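Kallen Technical School
Handling Lab, handout 4: Choosing a gripper for boxed goods
Version 2021-10-26

1. What we want to learn in this part

Last time we compared two controllers with the same arm. Now the arm and the controller stay the same and we change only the gripper. The goods are cardboard boxes of the kind you find in a household shop, from small mug cartons to large lunch box sets. Please read sections 2 to 4 before you come to the lab. Section 5 you can read afterwards, when you write the report.

The three grippers are:

Gripper A: two parallel fingers with rubber pads, maximum opening 150 mm. We use it in most exercises of this course.
Gripper B: one suction cup with bellows, mounted on a short tube.
Gripper C: the Teka, a flat lower finger with a suction cup above it. It was built in our workshop in March and it is still a prototype, so treat it with care.

2. Why a box on a shelf is harder than a box on a table

On a table the box has free space on four sides and from above. A top grasp with suction is then nearly always the best choice, and many students finish the table exercise in one afternoon. On a shelf the situation is different. The next beam blocks the way from above, the neighbours block the sides, and often only the front panel can be reached. The fingers of gripper A need free space on both sides of the box, at least the thickness of one finger and its pad. If you have less than this, the fingers push the neighbours away or bend the cardboard.

Before you program anything, study how a person does the same task. People seldom take a wide carton with one straight grasp. They first move it a little, then they change the hands, and only then they lift.
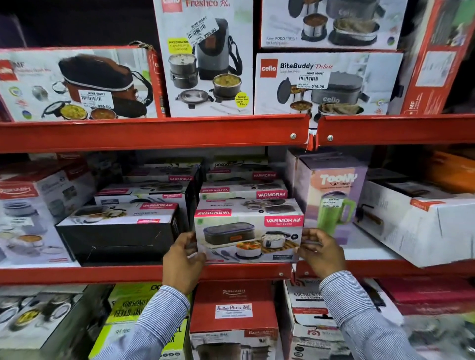

Fig. 1. Two-handed grip on a Varmora box at the front edge of the middle shelf.

Please notice that the two hands are at opposite ends of the carton and the right one presses against its end. With one arm we cannot copy this. We can, however, copy a part of the idea: first bring the box to the front with suction, then support it from below. Gripper C was designed for this order of movements.

For the camera work the same figure is also useful. The cartons carry photographs of food and containers. A detector which was trained on real objects can report a steel container where there is only a printed one. Price labels are a second problem. A label with a loose corner lets air under the cup, so choose a suction point on plain cardboard where you can. Printing alone does not disturb the suction, but it can disturb the depth camera if the surface is glossy.

3. Procedure

Mount the gripper and run the zero position. Check the emergency stop before each change of gripper, also if the group before you has checked it.

Place the target box on the middle shelf with one neighbour at each side. The gap is set with the plastic spacers from the drawer under the bench.

Take one camera picture and mark the grasp point by hand. Automatic grasp points come in handout 5.

Run the pick. Write down one of three results: lifted, moved but not lifted, or no contact. "Almost" is not a result.

Put the box back and repeat. Each gripper gets 9 picks per box. If a corner of the box becomes soft, take a new box and note it.

4. Settings

The controller is the Šindelář unit on the left side of the cell. Load parameter set 2805. Do not change the speed limit, it is 82 mm per second for all three grippers, and the comparison has no value if one group works faster. For gripper B wait until the vacuum signal is stable before the arm moves back. Gripper A has no force sensor - watch the cardboard and stop when it begins to bend.

The boxes come from our partner store in Funedgate and they must go back there in good condition. Please keep the glue tape away from them.

5. Questions for the report

Which gripper had the most results of the kind "moved but not lifted", and at which moment did the contact fail?

Did the gap between the boxes matter for gripper B? Explain with your own numbers.

Draw the order of movements for gripper C and mark where the weight goes from the cup to the lower finger.

Would a second arm help with the widest box? Think also about the space which it needs in front of the shelf.

The report has two pages at most, tables not included. Hand it in before the next lab session, one per group.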